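Cable routing and loose leads on a two-arm tabletop cell: what do the rules expect?

Posted in Small Automation > Safety and Standards
Jul 13, 2020

Wekesa Mwakyusa

I have to write a one-page work rule for a bench with two small servo arms. The bench is at our Nundundale site and the arms are used for learning tasks, with an operator within reach most of the day. Our reviewer from the Darnanham office has asked for a clause on cables. The draft from June says only "cables shall be kept tidy," and she sent it back because it can't be checked.

The bench as it stands: 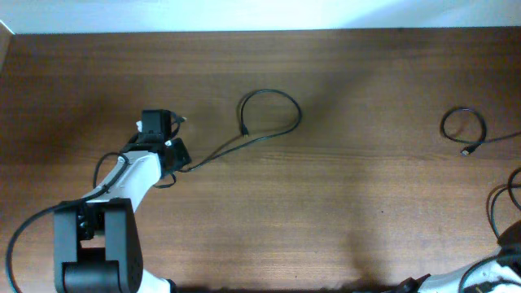
ISO 10218 and the collaborative robot documents are written for industrial machines, and I find little in them on leads at this size. My own inclination is to require that every lead be fixed or removed before servo power goes on. At present that would fail us on the lead that runs out from the left gripper and ends in a free plug on the wood, and on the coiled one with the USB connector to the right of it. The moving leads on the arms are harder. They need slack at the joints, and I don't know how to state a limit on slack that a technician can verify without tools.

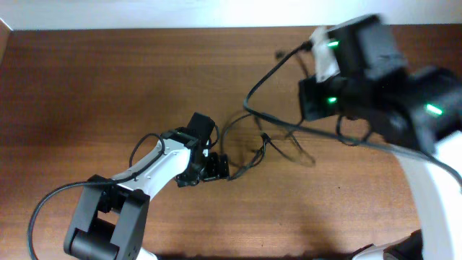 The second matter is who signs. We have two shifts and the arms are sometimes left powered between them. If the check is done at power-on only, the afternoon shift never does one. Is there an accepted practice for this, and is a written record expected or is a posted card enough?

2 people follow this thread. Viewed 2,677 times.

Emmett Dvorak

Start with the risk assessment. ISO 12100 gives the method and applies to machinery of any size. The rule you write should trace back to a line in that assessment, otherwise your reviewer will send it back again whatever the wording. For leads on a two-arm bench I would list these hazards separately:

Snag between arms. A loop on one arm is caught by the other and pulls a connector or drags the arm.
Loss of signal. A connector works out under motion and a joint stops responding or drops its load.
Pinch. A lead enters a joint gap and the insulation is cut.
Unplanned contact. The operator reaches in to move a lead while power is on.

The last one matters most for people. The others are mostly equipment damage, but they lead to the last one.

Wording that has passed review for us at Orozco:

"Before servo power is applied, no lead with an unconnected end shall be within the reach of either arm. Leads that cross a joint shall be secured on both sides of that joint. With power off, each joint shall be moved by hand through its task range, one arm at a time. No lead shall become taut, enter a joint gap, or touch the other arm."

The hand-movement test is your slack limit. It needs no tools and gives a pass or a fail. If you want a figure as well, we allow 30 mm of standoff between a lead and the link it runs along, and we put a tie or clip at every 100 mm on straight runs. Those are our own values and don't come from a standard. Measure your joints before copying them. Support the arm while it is unpowered, as some servos do not hold position.

On signing: tie the check to a change of operator as well as to power-on. Whoever takes over removes power, runs the check, initials the log and restores power. A card states the rule but does not show that anyone followed it. Keep both.

Crescencio Maldonado

Just use spiral wrap and zip ties. We never wrote anything down for ours and it has been fine.

Yolotzin Ibarra

Agree with Emmett on the text, with two additions.

Do not put rigid ties across a joint. Use hook-and-loop near the wrist so that the lead can be reset after a gripper change, and repeat the hand-movement test after every such change. Ours at Candthorpe was missing that last step and it was the only finding in the audit.

Also define "reach." We take it as the full mechanical range of each arm, not the programmed range. A program can be edited after the check was signed. If the two ranges overlap, treat the overlap as a zone where no lead may rest on the table at all, connected or otherwise. Mark it with tape so that the technician does not have to judge it.

Wekesa Mwakyusa

Thank you. I will use the four-sentence version with the overlap zone added and the shift change as a second trigger. The standoff figure I will leave out until we have measured.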